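Drodby Street office: break room table, March

We cleared the break room over three afternoons in March, before the new cupboards went in. Oana Pascu made the list and Silviu Olteanu did most of the carrying. The big white oval table stayed where it was and everything got sorted on it.

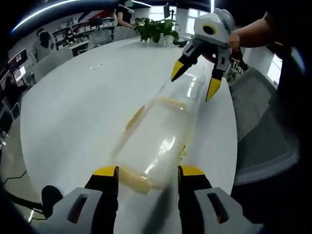

The bottles took longest. Nine had come out from under the sink, and several had lost their labels. Any clear plastic bottle with a bit of yellow liquid left in it went on the "ask Tamara" pile -- Tamara Crăciun orders the cleaning supplies and knows most of them by colour. What she could name was written on with a marker and kept. The rest went to the council collection point in a crate, caps on.

The plants are staying. Paraschiva Stoica waters them and would like people to stop giving them leftover tea.

The mesh chairs are staying too, apart from one with a broken lift, which Sorin Ursu has taken down to the store.

In total we listed 63 items and threw out roughly a third of them. Mugs with no owner are in the box by the door until the end of the month. After that they go to the charity shop.

Questions about anything missing to Oana, please -- she still has the list.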